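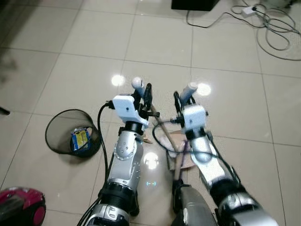 Papierkorb, Staubsauger, Pappe: Auf hellen Fliesen bleibt wenig verborgen.

Der Boden vergisst nichts

Wer sich für helle Fliesen entscheidet, hat vermutlich im Geschäft gestanden, unter gutem Licht und ohne Krümel. Ich jedenfalls. Das Modell hieß Hullatau, kostete mich samt Verlegen 598 Euro mehr als das graue daneben und zeigt seit Januar jedes Fitzelchen, das einem Menschen beim Auspacken, Basteln oder bloßen Herumgehen abhandenkommt.

Awuor Okoth putzt seit 12 Jahren fremde Wohnungen und hält wenig von meinem Staubsauger. »Erst sammeln, dann saugen«, sagt sie. Pappe, Schnur und Holzstückchen gehören in die Hand und von dort in den Korb. Wer gleich zum Rohr greift, kniet zwei Minuten später davor und stochert. 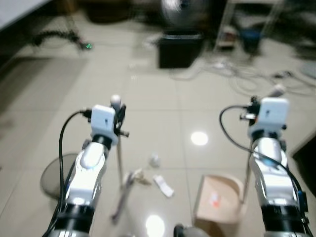 Glanz verschärft die Lage. Steht die Lampe günstig, also ungünstig, wirft jeder Papierschnipsel einen Schatten wie ein Kirchturm. Okoth rät, das Licht beim Aufräumen trotzdem anzulassen und sich von der Wand zur Tür vorzuarbeiten. Ich habe es ausprobiert und für meine Küche rund 182 Sekunden gebraucht, den Korb nicht mitgerechnet. Den hatte ich umgestoßen.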